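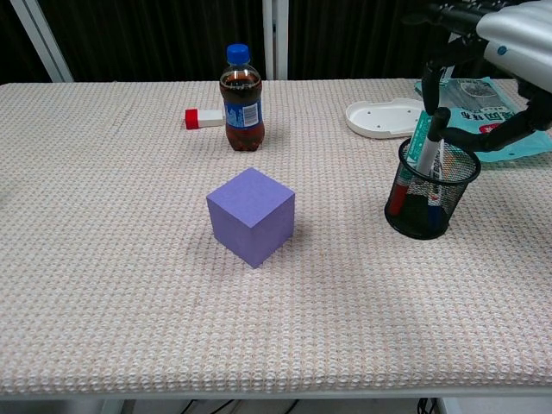
Chapter 9
Weights, Measures, and the Village Market

Long before there was a scale on every shop counter, people still had to agree on how much was enough, and I think you'll enjoy finding out how they managed it! Take the market at Plonodthorpe, where grain was sold by the basket for 353 years. A basket in Plonodthorpe held more than a basket in Ellano, only 20 miles down the river, and you can imagine the quarrels (there were plenty, most of them in July, when the new barley came in).

In this chapter we'll spend some time with both towns and look at the 2 kinds of measure they used, one for dry goods and one for liquids. Keep your notes from Chapter 8 close by, as we'll need the table of old coins again when we come to the price of oil.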